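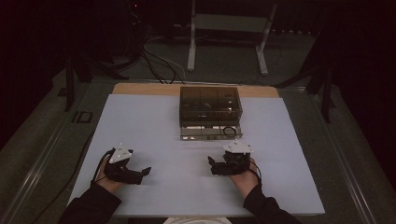
Giorgia Grasso asks whether a local history society should be recording interviews at all when it has no plan for the tapes it already holds. The question arrived in response to the draft of this talk, and it is a fair place to begin.

Speaker notes: Oral History in Small Collections
Nundumbridge Regional Heritage Forum, afternoon session

Opening (5 minutes)

Acknowledge the hosts and thank the Kiststead branch for the loan of the hall. State that the talk concerns interviews held by district societies, and that state and university collections work under different rules.

Answer Giorgia's question directly. The society's position is that recording should continue, at a slower rate, while the older interviews are brought into order. People in their eighties and nineties cannot be asked to wait for a catalogue. Each new interview should be listed before the next is booked.

What is held at present

The Nundumbridge interviews began with the closure of the Gosum butter factory. Former employees were recorded in their own kitchens, on cassette, by whichever member owned a machine. Labels give a surname and sometimes a year. Several give only "Gosum, side B".

The Rizzi family recordings are the exception. They came with a typed list of speakers, a note on dialect words and a signed letter of permission. Read out the first line of the letter if time allows -- it is in the blue folder.

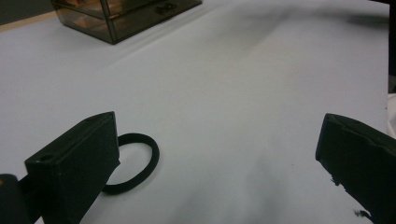
Slide 5. White surface, soft grey shadow.

Permission

This section usually draws the most questions. Allow it room.

A conversation recorded in good faith thirty years ago may carry no written consent. The speaker may have died and the family may have moved. The society's practice is to write to the last known address, place a notice in the district newsletter, and keep the interview closed to general listeners in the meantime. Closed means closed: extracts are not to be played at morning teas or posted on the branch page.

Where a speaker names a neighbour in connection with a debt, an illness or a court matter, the passage is marked in the summary and referred to the collections officer. It is not erased. Remind the audience that copyright and privacy are separate matters, and that advice on either should come from someone qualified to give it.

Summaries and transcripts

A full transcript of one hour of speech can occupy a member for most of a week. The society no longer requires one. A summary is prepared with a time noted at each change of subject, and place names are checked against the parish map. Dialect and half-finished sentences are left as spoken.

Mention the spelling of Kiststead, which older residents pronounce without the second "t". Transcribers had been writing it three different ways, and a search of the index missed a good part of the flood interviews as a result.
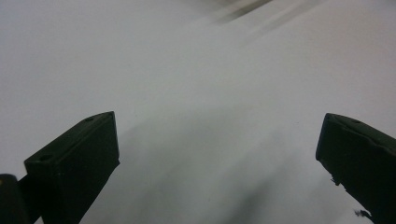 Notes page last changed: March

Storage

Digital copies are made as uncompressed files, with a smaller listening copy for visitors. One set stays at Nundumbridge and one at Kiststead. Cassettes are retained after copying, stored upright, away from the hot water system. (The old cupboard at Gosum failed on this last point.)

File names follow the accession number. Surnames are not used, as they change and are misspelt.

Questions (15 minutes)

Lucrezia Bellini will chair and has asked that questions be kept to collections practice -- grant applications are covered in the following session. Permission forms are on the side table, in the long version and the short one. Branches wishing to adapt the wording may do so, provided that the clause on withdrawal is kept in full.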